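# About Camargo
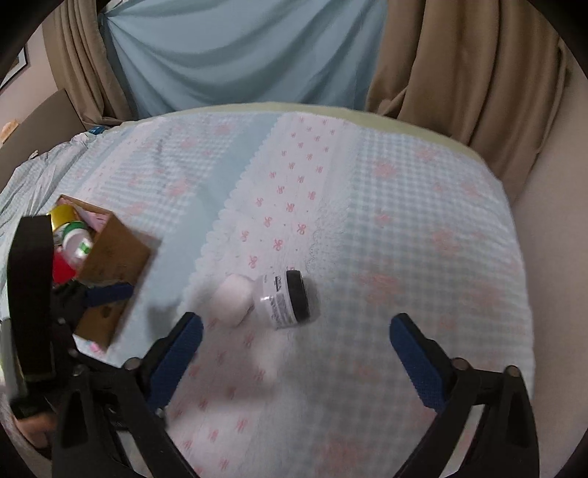
**WHO WE ARE**

Camargo is a small skincare and bedding shop, a combination we arrived at by stubbornness. We began with face creams. Then we noticed that customers kept telling us where they used them, and the answer was in bed, sitting up, with the lid somewhere in the covers. So we started selling the covers too.

These days we stock 80 products, split unevenly between small jars and large pieces of printed cotton. The jars sell faster. The sheets take up all the shelves.

We have strong feelings about prints. If a sheet can hold gingham, checks, flowers and rows of tiny bows with a scalloped border, we see no reason to stop it. Plain white sheets are available from every other shop in the country, and we wish them well. Ours are for people who would like their bed to have a bit more to say than they do at six in the morning.

As for the creams, we carry two lines. Trutis is the richer one, meant for nights and for winter. Tranix is lighter and has less perfume, for those who found Trutis a little too friendly. Both come in screw-lid jars, which roll when set down on a mattress. We have raised this with the supplier.

**HOW WE WORK**

Orders are packed by hand in plain brown cardboard boxes. We tried printed boxes for one season, starting in September, and learned that customers keep pretty boxes forever and then write to ask where they should put them. Brown ones get recycled.

Every new cream spends 4 weeks on our own faces before it goes on the site. Every new sheet goes through the wash more often than that – we have a machine in the back and a long line of things waiting for it.

Our stock list lives in a program called Goketix, which believes a pillowcase is a cosmetic. If your receipt says so too, your order is fine.

**VISIT US**

The shop is open until 4 in the afternoon. Ring the bell twice, as the first ring mostly gets lost in the blankets.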